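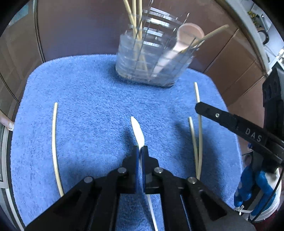 Print this post | E-mail this post

Posted April 5, 2025

So I've been at the gripper again, and I owe you all an update, because the last time I wrote about this I was still fighting with cables back in December and being pretty grumpy about it.

Things are much better now! The project (we call it Zirnero, don't ask me how that got picked) has 2,967 recorded runs in the bag, and the little policy we train on them has started doing things that look like picking stuff up on purpose. The goal hasn't changed: I want it to learn to handle thin, light, bendy things. Everybody's robot can grab a block. Give it a skinny strip lying flat on something fluffy and it paws at the fabric like a cat.

Which is why I've spent most of this batch on strips. I scatter a few pale ones on the blue mat, stand the plastic container at the back with the skewers and the pink spoon in it, and then go. Close on a strip, lift, hold it, put it down somewhere else, open. Then again with the next one. The mat was a bit of an experiment. On a bare tabletop the fingers can't get under a strip at all, and I was getting run after run of me scraping. With the pile there's some give, so the blue pads sink in a little before they close. Matei, the older setup, had hard fingertips and I threw out 376 runs from it for slipping alone. I'm still sore about that.

A few things I've learned, in case you're doing this at home:

Slow down. I record way too fast when I'm bored, and the model copies it. My worst habits come straight back at me!

Keep the misses, if you recover from them. I used to delete every run where I fumbled the first grab. Now, if I back off and get it on the second try, it stays, and the last model got noticeably better at trying again (it used to just freeze with its fingers shut on nothing).

Wear gloves. My hand gets sore after roughly 18 minutes of squeezing that handle, and a work glove helps more than the foam wrap I tried. And tie your cable down somewhere it won't swing.

Move things between runs. I know, I know, it's tedious. But I did one long stretch with the container in exactly the same spot, and the model decided that spot was the center of the universe. Nudge it over a few inches and it was lost.

The files go up to Steneo overnight for labeling, and I trim them in the morning with coffee. Skewers are next on my list, pulled from the container and put back, and I'm dreading the putting back part. After that I want to try the whole lot on a darker mat that I ordered from Firkoritz, if it ever ships.

Print this post | E-mail this post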